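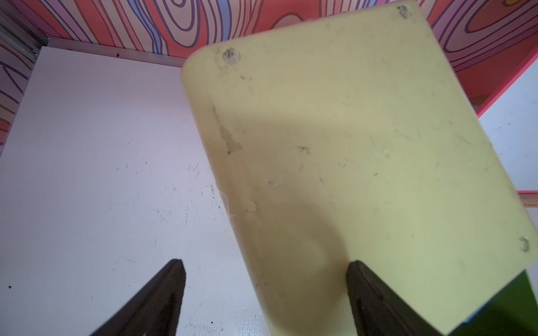 **Durna Road Reuse Workshop: Furniture & Panels Group**

Minutes, February, start 4:00 pm
Chair: Asnakech Mamo. Apologies from Illden, who sent a long email in place of attending.

**1. Last month's minutes**
Agreed, after "sanding argument" was changed to "sanding discussion."

**2. The yellow panel**
The group has now discussed the pale yellow panel at two meetings running, a distinction the boiler never managed. Condition as noted: scratches and stains over the face, a worn patch on the left with a thin scratch leading into it, a whitish film or strip lifting along the left edge. The round marks near the corners are gray and scuffed. The chair asked whether they would clean up. Opinions were given at length.

Options heard:

- Polish it and keep it yellow (chair in favor)
- Paint it (Illden, by email, in capitals)
- Turn it over and hope for a better side

Agreed to try dish soap and a soft cloth before anybody buys anything. No scouring pads. The lifting strip is to be left alone until the next meeting, including by people who "just want to see."

**Action:** Asnakech to clean one corner and report back.

**3. Money**
Gravodville market brought in $100. Spending on polish is capped at $30, tea not included.

**4. Coffee**
The Zoëga tin is empty again. Discussion was brief and pointed.

**5. Any other business**
Illden's email had a second page. Carried over.

Meeting closed when the heating went off.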